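Gosness 2524 Home Poker Set Review: A Proper Card Night in a Case
By Philomena Quartey

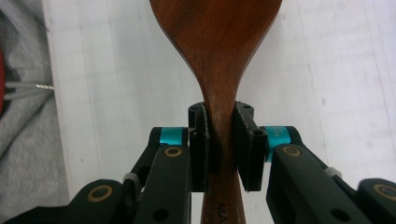 Wooden spoon with lettering on the handle

I've been playing cards at kitchen tables since I was tall enough to see over one, and for most of that time we used whatever chips were in the drawer. Thin plastic ones, the kind that slide off each other if somebody sneezes. So when the Gosness 2524 set showed up I was more excited than a grown woman should probably be, and after a summer of games with it I still am!

I paid $85 for mine. You can spend a lot less on poker chips and you can certainly spend a lot more, but at this price I haven't handled anything I like better.

The chips

They're clay composite with a good bit of weight to them, and they sound wonderful. If you've ever sat in a card room and listened to people riffling their stacks, you know the sound I mean, that soft clack. The edges are crisp without being sharp. Fresh out of the box there was a little dusty residue on the darker colors (black was the worst), and a wipe with a damp cloth took care of it.

There are no values printed on them, and I love that. We play a tiny-stakes cash game most weeks and a tournament now and then, and blank chips let us make up whatever values suit the night. Ayuba Tetteh, who usually deals for us, would rather have the numbers. He had a newcomer at his end of the table who kept asking what blue was worth, so I can see his side. Write the values on an index card, prop it against something, and you're fine.

Colors are easy to tell apart in ordinary light. Under the yellowish bulb in my dining room the white and the cream get pretty close, and I did once pay somebody out wrong. I've since pulled the cream ones from play unless we have a big crowd.

The cards

Two decks come with it, both plastic, both with jumbo index. I expected to toss them and go back to my old Deltent cards, and I didn't! They shuffle smoothly, they spring back flat after a bad bridge, and they've survived a salsa incident with no marks. The backs are a plain crosshatch in red and blue. The jumbo numbers look a bit cartoonish in a hand of Omaha, where you're holding 4 cards and trying to fan them neatly, but Ingeborg plays without her reading glasses now and says she's never going back.

The case

My one real complaint. The latches are fine, the handle is fine, the felt lining is lovely, but the chip trays don't lift out. You have to scoop the chips out row by row, and put them back the same way at the end of the night when everybody is tired and looking for their shoes. The older Uvwood case I borrowed from Katsuhiko Kobori has removable trays and it makes such a difference. Please, Gosness, trays!

It's also heavy. I carry it from the hall closet to the table without trouble, but I wouldn't want to take it on a bus.

The dealer button and blinds timer

The button is a nice thick disc, engraved on both sides. The timer is a small battery thing that beeps when the blinds go up. The beep is loud enough to hear over a table of people arguing about whether a string bet counts, and you can set the levels as short or as long as you like. It forgets your settings when you change the battery, so jot them down.

How it plays

Our games have gotten better, and I put a good share of that down to the chips. People handle them more carefully, they stack them up properly, and everyone can see at a glance who's ahead. Parvaneh Shirazi, who used to wander off to the couch between hands, now sits there building towers and staying in the game (and taking my money, which I'm trying to be gracious about).

If you host more than once in a while and you're still on the slippery plastic ones, get this and treat yourself. If you only play at the holidays, the smaller Gosness set has the same chips in a softer case and will do you very nicely.

My score: 85 out of 100. It would have gone higher with lift-out trays.

Last updated: August

Related reviews
Uvwood Folding Card Table Top
Deltent Plastic Playing Cards, Two-Deck Box (79 out of 100)
Hoàng Bamboo Chip Rack
Best Blinds Timers for Home Tournaments
How to Split Chips for a Small Cash Game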